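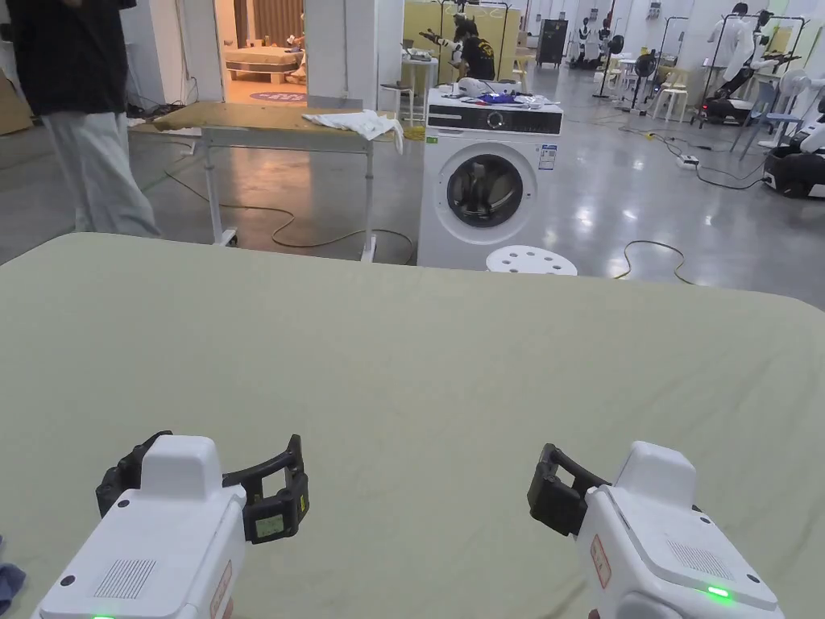

The sheet comes back

When my grandmother died, we found a pile of cotton sheets in her cupboard which were older than my mother. In the middle they were thin like paper, so she had cut each one along its length, turned the outer edges to the inside and sewn them together again. In English this is called "sides to middle". In my language we have no name for it, we only said that the sheet was turned.

I thought of these sheets when I visited Drandex, a small mending workshop in the old tram district of Zadach. It is open for 4 years now, and last winter it repaired 3,000 pieces of household linen. Most came from ordinary homes, but the Gonine, a guest house near the harbour, sends its pillowcases every November, when the season is finished.

The prices are modest. A turned sheet costs less than a new one of good quality, but more than a new one of bad quality, and here is the whole difficulty of the trade. Customers stand at the counter and calculate. Many take the sheet home again to think.

I brought 2 of my grandmother's sheets. The seam was opened, and I was advised to keep one as a sheet and let the other become tea towels, for the cloth near the hem was still strong. I agreed, with some pain.

Across the street is Boonyarit, a lunch place where the menders eat at half past twelve. Its napkins are darned in thread of another colour, and I found myself looking at them more than at my soup. My favourite had a grey corner with orange stitches, a little crooked. I asked if I could buy it, and the answer was no.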